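Trindadine Kitchen Guide
Section 4. Care of the stone worktop

Please read this section before you use the worktop for the first time. It is valid for all Trindadine worktops in marble, polished or honed. For granite and for composite stone please see Section 5, because the sealer is a different one and the waiting times are not the same.

4.1 Before first use

The worktop leaves our workshop in Lerkbridge with one coat of sealer. A second coat must be put on at your home, after the fitter has finished the joints.

1. Wait until the joint filler is hard. The fitter writes the time on the yellow card and leaves the card in the top drawer.
2. Remove the protective film. Pull it slowly and flat, not upwards.
3. Wipe the whole surface with a soft cloth and clean warm water.
4. Dry with a second cloth and leave the worktop uncovered for one night.
5. Put on the second coat as described in 4.3.

Note: Small differences in colour between two pieces are normal. Marble is a natural material and the veins do not continue exactly over a joint. This is not a reason for complaint.

4.2 Daily use

Marble does not like acid. Lemon juice, vinegar, wine, tomato and many bathroom cleaners leave a dull mark, also when the stone is sealed. The sealer slows down the stain, it does not stop the acid.

- Wipe up spilled liquids at once. Press the cloth on the liquid, do not rub it wider.
- Clean in the evening with warm water and a few drops of neutral soap.
- Do not use scouring powder, steel wool or the rough side of a sponge.
- Cut on a board. The knife scratches the stone and the stone makes the knife blunt.

Heat is a separate matter. The stone itself can bear a warm dish, but the sealer and the filler in the joints cannot. Always put a trivet or a thick folded towel under anything that comes from the hob or the oven. 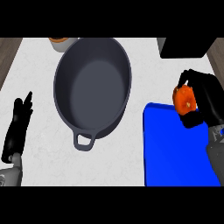 Text: Nistor technical writing office, for Trindadine
Revised November

Heavy cookware needs attention even when it is cold. An oval casserole in a large size is heavy already without food in it, and a rough base can scratch a polished surface when it is pushed. Lift such a pot with both hands and set it down flat. If you keep one permanently on the worktop, stick felt pads under it or use a thin cork mat, and lift the mat once a week to wipe under it.

CAUTION: Never stand or kneel on the worktop to reach a high cupboard. The narrow strip of stone in front of the sink is the weakest part and can break under the weight of one person.

4.3 Putting on the sealer

You need: one bottle of Fendov stone sealer (208 ml, supplied), 2 lint-free cloths, rubber gloves, and a window that can be opened. One bottle is enough for a normal kitchen. Do not mix the sealer with water.

1. Open the window and switch off all gas flames. The sealer can catch fire while it is wet.
2. Test the sealer in a corner behind the kettle or another place which is not seen. Wait 4 hours. If the stone has become darker and stays dark, do not continue and call the service.
3. Pour a little sealer on the first cloth, never directly on the stone.
4. Work from the wall towards you in straight lines, one section after the other.
5. Leave for ten minutes. The surface should still look a little wet.
6. Take away the rest with the second cloth - every bit of it, otherwise it dries to a sticky film.
7. Keep the worktop free until the next morning.

Hang the used cloths outside to dry before you throw them away. Do not put them in a closed bin while they are wet.

4.4 How to know when a new coat is needed

Put a spoon of water on the stone near the sink. If it stands as drops after five minutes, the sealer is good. If the stone below has become darker, it is time for a new coat. In most kitchens this is once a year, near the hob perhaps sooner.

4.5 Removing marks

Dull ring, stone feels smooth: this is light acid damage. On honed stone, rub softly in circles with a wet abrasive pad of grade 400, rinse, dry, and seal again. On polished stone do not try this yourself, the shine will be lost.

Brown or yellow stain from oil, tea or coffee: mix baking soda with water to a thick paste, cover the stain, lay kitchen film over it and leave it overnight. Scrape off with a plastic card. An old stain may need the same treatment several times.

Chip at the edge: keep the piece if you can find it - the service can often glue it back.

For repair of joints and for cracks of any length, see Section 9, Service and spare parts.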